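Yabsira Mamo teaches robot arms by remote control at Zomari. She moves a pair of hand controllers, and the arm at the bench follows. "You learn to go slow," she says. "If I hurry, the recording is no good."

The task this month is a garden tool bag and the tools that go in it.

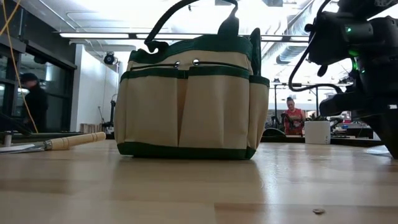
The tool bag on the bench, with a wood-handled tool lying to its left.

Mamo has recorded over 2000 runs since July. She throws out any run where she had to stop and think - "the arm would learn the stopping, too."
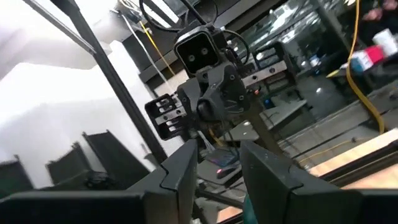
Workplace Interviews

Her colleague Sherif Bouazza prefers to guide an arm by hand. "I can feel when a joint is near its limit," he says. Mamo still likes the controllers. A normal shift is 20 runs, then a break for her wrists.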